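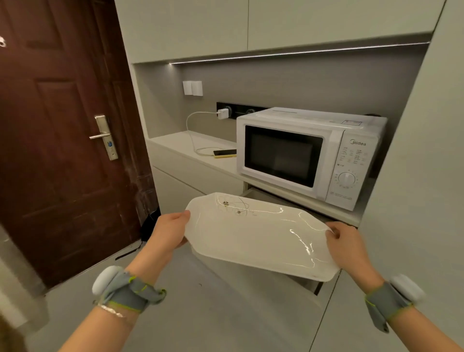 Section 3. Before you order — budget and parts

Set the budget per station, not per site. A station is one room, one operator, one set of wrist sensors. Count straps seperately from pods, they wear out first. Plates going in and out of a drawer under the counter, one pod on each wrist, is a normal job for the base kit. No extra parts.

1. List the tasks. Kitchen first.
2. Price the Tresia base kit: $2152 per station.
3. Add spare straps, $263 a pack. Order in January with the kit — Rosenthal ships them slow.
4. Check outlets near the counter. Pods need a charging spot overnight.
5. Send the sheet to Dexter Ruiz-Ortega, Allville office, before 3 pm for same day approval.

Note: Bimbridge site orders on its own sheet. Don't combine.

Caution: no arm purchase untill 8 stations are signed off. Deposits are not refundable.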